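Plerell inicia recolha de demonstrações para sistema de manipulação bimanual

20 de julho de 2023 – A Plerell iniciou a segunda fase de recolha de demonstrações teleoperadas destinadas ao treino do Plerkodura, o seu sistema de aprendizagem para manipulação com dois braços. A primeira fase, encerrada em fevereiro, incidiu sobre objetos rígidos. A atual abrange objetos frágeis e de geometria irregular.

O protocolo prevê 18 tarefas de bancada, executadas por cinco operadores. Cada episódio regista as posições das juntas, a abertura das garras e o vídeo das câmaras, sincronizados por um relógio comum. Até à data foram validados 164 episódios. Os restantes aguardam revisão manual.

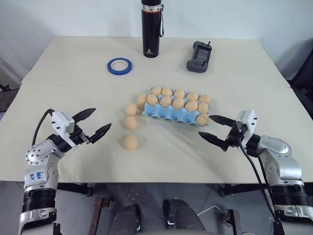 Posto de recolha da Plerell: tarefa com ovos e caixa azul, com objetos adicionais na mesa.

A disposição dos objetos é alterada entre episódios, de acordo com uma tabela definida antes de cada sessão. As tentativas falhadas são conservadas e anotadas em separado, com indicação da fase em que ocorreu o erro: aproximação, preensão ou colocação.

«A variação das posições iniciais tem mais peso nos resultados do que o número bruto de repetições», afirma Rozália Major, responsável técnica pelo Plerkodura. «O formato de anotação foi revisto para registar essa variação de modo explícito.»

A anotação é coordenada por Sunil Paul. A Stamirier assegura o armazenamento e o controlo de versões dos dados.

Contacto para a imprensa: Piyumi Bepari, gabinete de comunicação da Plerell.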